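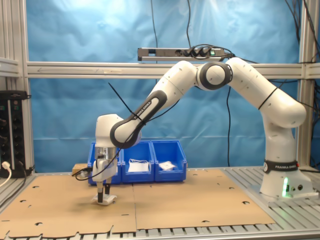
Ramard Workplace Supplies, technical desk. Last revised in September.

First-aid stock: frequently asked questions

What does the Stusum refill plan cover?
Dressings, swabs, plasters, tape, eyewash pods and disposable gloves. Cabinets, brackets and signs are ordered separately. Medicines, including painkillers and antiseptic creams, are outside the plan.

How is the expiry date read?
Sterile items carry an hourglass symbol followed by a year and month. Where a month is given without a day, the item may be used until the last day of that month. The factory symbol with a date beside it gives the date of manufacture and has no bearing on when the item should be replaced.

Is an item still sterile if the packet is creased?
Creasing alone is not grounds for rejection. Look for pinholes, tears, lifted seals and water marks. If any of these is present, take the item out of the kit. Do not reseal a packet with tape.

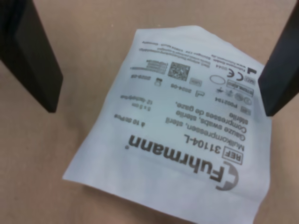

Admasu asks whether swabs with a broken seal can be kept for cleaning intact skin, as its site throws away a fair number each quarter. They can, provided they are held outside the first-aid cabinet in a container marked non-sterile. They must not go back into a kit, and they should be struck off the stock sheet on the day they are moved.

Where should reserve stock be kept?
In a closed cupboard, off the floor, away from radiators and direct sunlight. Follow the temperature range on the outer carton. Cartons should be stacked with the oldest date at the front. Do not store dressings under a sink.

How often should kits be checked?
Monthly, and after every recorded use. Sites on the Zestusico online register receive a prompt at 9 am on the first working day of the month. Sites on paper should use sheet 2118, which has replaced the older carbon-backed pad.

What are the order limits?
The minimum for loose swabs is 200. A single delivery can include up to 3000; larger quantities are split across two deliveries and invoiced together. For plasters the limit is 2000 per delivery, in any mix of sizes.

Can opened cartons be returned?
No. Unopened cartons can be returned within the period printed on the delivery note. The batch label must be legible.

Our kit list differs from the one on the cabinet door. Which applies?
The list produced by your own needs assessment. The door card shows the contents as supplied. Blank cards can be requested with any order, code Stusum DC.

How is expired stock disposed of?
Unused dressings go in general waste unless your site rules say otherwise. Eyewash pods are emptied first.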